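**Projeto Grivwood – relatório intercalar para a Plondness**
Período: até ao fim de agosto

O plano previa 500 enchimentos de cesto registados até ao fim do projeto. Temos 242. Dito assim parece quase metade do caminho, e é dessa forma que o número aparece no quadro-resumo, mas peço que seja lido com alguma reserva. Um enchimento registado significa que alguém pôs um visto na folha Uchida. A folha não pergunta se o cesto ficou bem arrumado, se havia uvas por baixo da beringela ou se sobrou metade dos produtos na mesa. Já em julho eu tinha dúvidas sobre ela e continuo a tê-las.

Recordo o objetivo, porque nas últimas reuniões se foi alargando: chegar a uma ordem de arrumação para cestos mistos de fruta e legumes que se possa escrever numa página e seguir sem formação prévia. Trabalhamos com réplicas, que não amolecem nem apodrecem e permitem repetir o mesmo sortido quantas vezes for preciso.

### Material

O conjunto da Plelcombe custou 686 euros, já com o segundo lote de fruta. Continuo a achar caro para o que é. As formas estão razoáveis e as cores também, mas a escala preocupa-me: há peças tão compridas que sozinhas decidem a arrumação do cesto. A verdura de folha enrugada é o pior caso. Deitada, ocupa mais mesa do que qualquer outra coisa do conjunto e, por ser rija, não cede um milímetro quando se tenta encostá-la à rede. Uma alface verdadeira dobra-se, e qualquer pessoa que arruma compras conta com isso sem pensar. 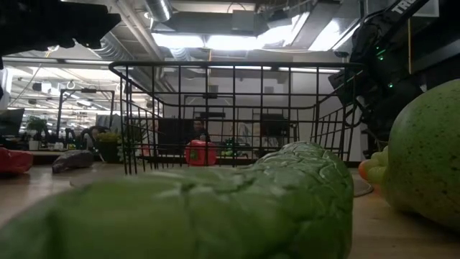 Toshio Fujimoto não concorda comigo neste ponto e pediu que ficasse escrito. Na opinião dele, uma peça que não dobra obriga a decidir cedo onde ficam as coisas grandes, e essa decisão é justamente a parte que queremos ensinar. Acrescentou que, se tirarmos a verdura do sortido, ficamos com um exercício de empilhar bolas.

Registo a objeção e em parte aceito-a. Mantive a verdura no sortido grande e retirei-a do pequeno. O que não aceito é que se apresentem os resultados do sortido grande como válidos para verdura fresca. Não temos nada que o sustente.

Quanto ao cesto, é de rede metálica preta, retangular e de cantos arredondados. Vê-se através dele, o que ajuda quem está a verificar a arrumação e atrapalha quem quer saber, à distância, se uma peça está dentro ou atrás. Duas pessoas que reviram os mesmos registos não se entenderam sobre um pimento. Passámos a exigir que a verificação se faça olhando de cima.

### Disposição inicial

A regra de partida é simples: cesto vazio em cima da base cinzenta redonda, produtos fora da base, nada encostado à rede. Esta regra cumpre-se. A segunda, que manda juntar os produtos por família (citrinos com citrinos, e por aí fora), cumpre-se quando apetece. A culpa é em boa parte do texto, que não diz o que fazer com as uvas.

Fica um exemplo de partida que considero aceitável, embora o pepino esteja mais perto do cesto do que eu gostaria.
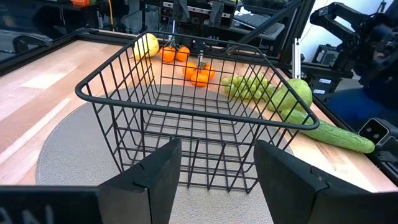
*Cesto vazio sobre a base; do outro lado, limão, tangerinas, uvas, pepino e o fruto verde grande.*

As tangerinas merecem uma nota. Umas vêm soltas, outras presas ao mesmo pé, e a folha Uchida conta tudo da mesma maneira. Um cacho de três que entra de uma só vez vale uma peça ou vale 3? Na minha leitura vale uma, porque é um único gesto e uma única decisão. Metade dos registos antigos diz o contrário. Não os corrigi: prefiro entregar dados incoerentes e assinalados a dados limpos por adivinhação.

### Ordem de arrumação

Temos duas ordens em comparação.

- **Ordem A:** primeiro as peças compridas, depois as redondas grandes, por fim cachos e miudezas.
- **Ordem B:** encher a partir dos cantos, com o que estiver mais à mão, e deixar as compridas para cima.

Esperava-se que a A ganhasse com folga. A diferença que encontrámos é pequena e desaparece quando se retira a verdura de folha, e por isso não recomendo que a Plondness anuncie coisa nenhuma sobre este assunto na apresentação de outono. A B tem pelo menos a vantagem de ser o que as pessoas fazem quando não lhes dizemos nada. A página única que prometemos pode acabar por ser uma página a descrever o óbvio, e nesse caso convém sabê-lo já.
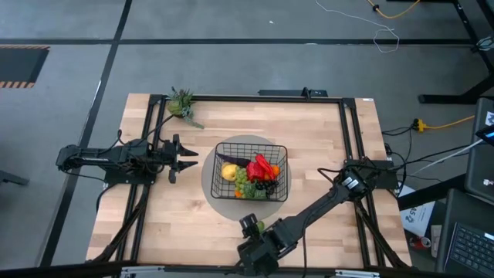 *Sortido misto no cesto: limão, uvas verdes e roxas, beringela, pimento, brócolos. Um fruto verde pequeno está fora, na mesa.*

A questão das peças que ficam de fora continua em aberto. O texto atual chama «completo» a qualquer cesto em que já não caiba mais nada, e isto deixa a definição nas mãos de quem enche. Proponho trocar por «todas as peças da lista dentro do cesto e nenhuma acima do rebordo». Vai baixar a nossa taxa de cestos completos e vai parecer um retrocesso. Prefiro essa conversa agora à mesma conversa na avaliação final.

### Cachos e pés

Os cachos dão mais trabalho do que todo o resto junto. O pé das mandarinas é de plástico verde e ramifica para cada fruto, com uma ponta mais grossa que convida a pegar por ali. Levantado pelo pé, o cacho pode rodar, e quem o pousa tem de contar com isso.
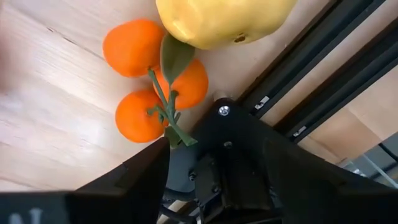
A alternativa seria pegar por um dos frutos e deixar os outros acompanhar. Está escrita no guião como «segunda opção», sem indicação de quando usar uma ou outra, e suspeito que ninguém a tenha experimentado o suficiente para saber. Pedi que as próximas sessões de quarta-feira comecem pelos cachos, com as duas pegas alternadas, antes de se voltar ao sortido inteiro.

### Pedidos

1. Autorização para rever a folha Uchida, com um campo para peças fora do cesto e outro para cachos.
2. Manter a meta de 500, mas contar para ela só os enchimentos feitos com a folha nova. Os 242 atuais passam a fase preliminar.
3. Suspender a compra do terceiro lote à Plelcombe até sabermos se precisamos dele. O catálogo é bonito e isso não me chega.

Compreendo que o segundo ponto seja difícil de aprovar. Se a resposta for negativa, peço apenas que o quadro-resumo leve uma nota de rodapé, que posso redigir.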